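Print | E-mail

2026-01-02
By Preben Nørgaard

Gratgate, month five

So the council has "accepted lessons" over Gratgate. Which ones, it didn't say. The statement runs to 700 words and the word "refund" isn't in it.

Remember what this was about. In August we learned that three members had billed the town for dinners in Elby, tips included, while voting to cut the bus to Barasa. The leader called it a paperwork matter. Then it was a training matter. Now it is a matter of public trust, and for that we are to get a new code of conduct with 30 clauses in it. I have read them. Clause 4 asks members to "reflect before claiming." Fine — and if they reflect and claim anyway?

The 100 dollar limit on hospitality stays, but the leader can waive it. He waived it last time.
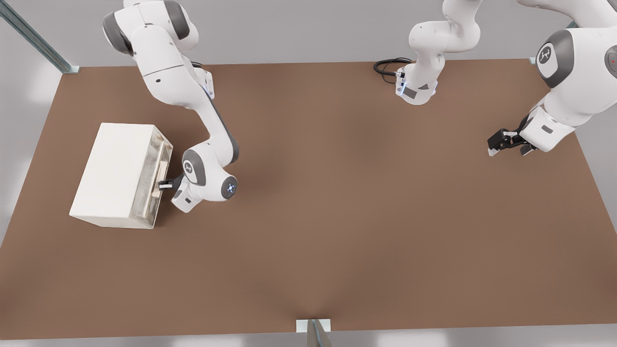
Two white robot arms at a brown tabletop, computer rendering.

Members vote on the code at the next full meeting, straight after the Pekon parking item. I expect it to pass without a single question about the money, and I'd be glad to print a correction.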